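Skamimico Brings Out the Prusine, a Doorbell Camera That Keeps Its Recordings at Home

June 2022 – Skamimico is delighted to announce the Prusine, a battery-powered doorbell camera that stores every clip on a memory card inside the indoor chime. There is no monthly plan and no account to sign up for, and the card can be read on any ordinary computer.

"My mother wanted to see who was at the door without having to remember another password," said Nomvula Masilela, who led the design work. "So we started with her front porch and went from there – and we had so much fun doing it!"
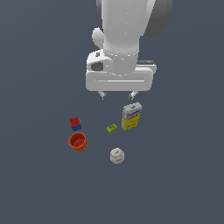 The Prusine runs on a 3000 mAh rechargeable pack that slides out from the bottom of the unit, so the doorbell itself can stay on the wall while the pack charges indoors. Video is recorded in color by day and in black and white at night. Owners can draw their own motion zones, which is a big help on streets where every passing car would otherwise set off the chime.

In May, 278 households tried the doorbell on their own front doors and sent in their comments. Many asked for a louder chime, and they got it. Others wanted a way to turn off sound recording, and that is now a plain switch on the back of the chime.

"People wrote us pages and pages," said Rachid Belhaj, head of customer support. "One family even drew us a map of their driveway. We read all of it, and the motion zones are much better for it."
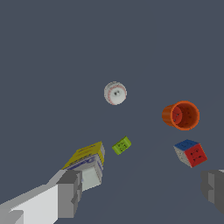 The first run is 700 units, sold through the Tuhumury chain of hardware stores and by mail order. Each box holds the doorbell, the chime, a memory card, a flat mount and a wedge mount for doors set in a corner, plus screws for wood and brick. The warranty lasts 2 years and covers the battery pack as well.

A second chime for upstairs or the garage will follow later and will be sold separately. It pairs with the same doorbell at the press of a button.

Press contact: Nokuthula Nkosi, Skamimico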